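## Section 4: Comparing finger sets on the computer bench

Welcome back! By now your arm should be bolted down, the Tellus controller should be talking to it, and you've probably had a good cup of coffee. In this section we'll run the same parts with the standard fingers and then with the Fultex fingertips, so you can see for yourself which pair suits your work.

1. Lay the tower on its side on the bench, open side up, and unplug it from the wall.
2. Set the parts fixture to the left of the case. Stand the hard drive up in its holder and lay the memory modules in their slots.
3. Load program 1410 from the Shokri folder and leave the speed at 54 percent for the first pass.
4. Jog the gripper over the fixture, then over the case, and save both heights. Take your time with this one — a careful height saves a lot of fussing later.

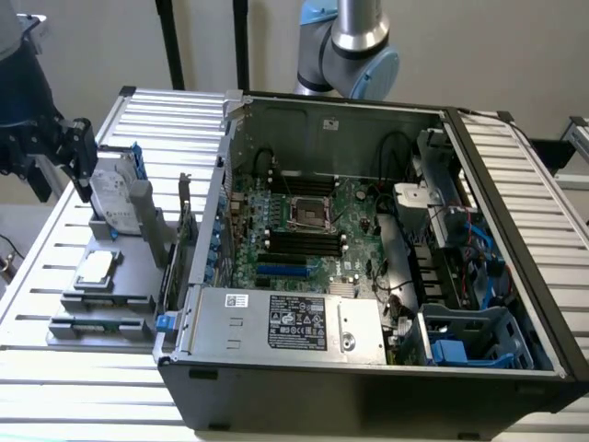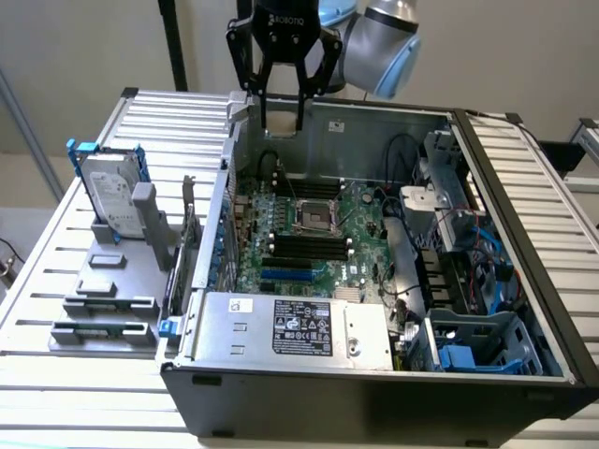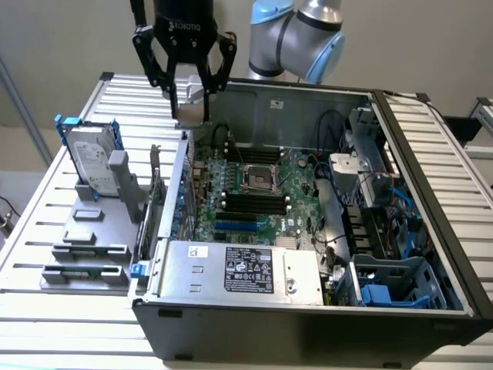

*Figure 4-2. Open tower on the bench, with the parts fixture to the left and the gripper overhead.*

5. Run the pass with the standard fingers and write the result on the comparison sheet.
6. Stop the arm, swap the fingertips, and load program 526. Your saved heights won't carry over, I'm afraid, so please go back and do step 4 again.
7. Run the second pass at the same speed and fill in the other column.

**Caution:** Keep your hands out of the case whenever the arm has power, even if it has been sitting still for a while. The empty CPU socket deserves care too. Its contacts bend very easily, and a fingertip brushing across them can ruin the board.

**Note:** If the 2 passes come out close, repeat both before you choose. Rostam Rostami, who wrote the Jidelside version of this guide, likes to swap the order the second time around, and I've picked up the habit myself.

When you're happy with your choice, save it under **Tool > Default** and go on to Section 5.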